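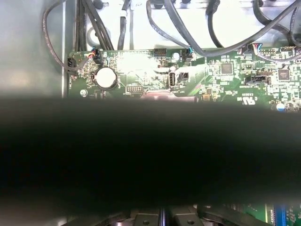
I fixed and rebuilt machines for a living for most of my working life, and for the last few years people have asked me when a robot is going to do it. They used to ask when a robot was going to do their dishes. I think the two questions have the same answer, so I'm going to write it down once and send people the link.

The short version is that a robot can do some of it, slowly, if someone has set the job up first.

Take a coin cell on a circuit board. Changing one is a job I would give to a new hire on the first morning. You find the holder, push the spring clip back, the battery tips up, you take it out and put the new one in with the plus side facing you. It takes me 15 seconds if I can get my hand in. I don't think about it.

Now try writing down what I did. I looked past a bunch of cables, moved one out of the way with my little finger and held it there. I tilted my head to get rid of the glare from the lamp. I pushed the clip until I felt it give, and I stopped when it did. If it hadn't moved I would have pushed a different way before I pushed harder. A robot arm can do every one of those things somewhere, in some video. Doing all of them in a row, in a box it hasn't seen before, is where it falls down.

Cables are the worst of it. A screw is where the drawing says it is. A cable is wherever the last person left it. The shop I used to work in, Dullbridge, took in control units for repair, and I never opened two that had the wires lying the same way. A person sees a loop of wire and knows it can be pushed over. A machine has to work out that it's one wire, where it goes, and how far it can be pulled before the plug comes out.

The other thing is that the arm gets in its own way. My hand does too, but I can feel what's under it. If the camera is out by the gripper and part of the machine is across the view, a good share of the board is gone until something moves.

I've been following a small company called Nernuvano that is working on this kind of bench job. They put out a report in August on their Plilach system. They said they ran 2916 attempts at unplugging and replugging small connectors, and 191 of those needed a person to step in. That's better than I expected. I read the whole report twice, though, and the boards were all the same model, sitting the same way up, with the covers already off. Getting the cover off is half the job some days. There was nothing in there about stripped screws or the glue people put on headers.

I don't say that to knock them. Six years ago I would have told you it couldn't be done at all.

Same goes for the house. A dishwasher is a robot, if you want to be fair about it, and it has been doing dishes for a long time. What it can't do is clear the table. Folding towels looks close. Folding whatever comes out of my dryer, with socks stuck inside the sleeves, doesn't look close to me. I timed myself on a full load last month and it took around 30 minutes, and most of that was turning things right side out.

If you run a shop and you're wondering whether to buy something now, I'd look at the jobs where the part always shows up in the same place. Loading a machine, moving trays, driving the same screws in the same pattern. Those work and have for years. For repair work I would wait. The pay for a good bench tech is still a bargain next to what it costs to have an engineer stand beside an arm all day.

I'm going to try to get a look at the Purves bench setup before winter, which is supposed to handle opened cases with the cabling left in. If they let me bring my own unit to put in front of it, I'll bring an ugly one and write up what it did.

Share this post (6)
4 Comments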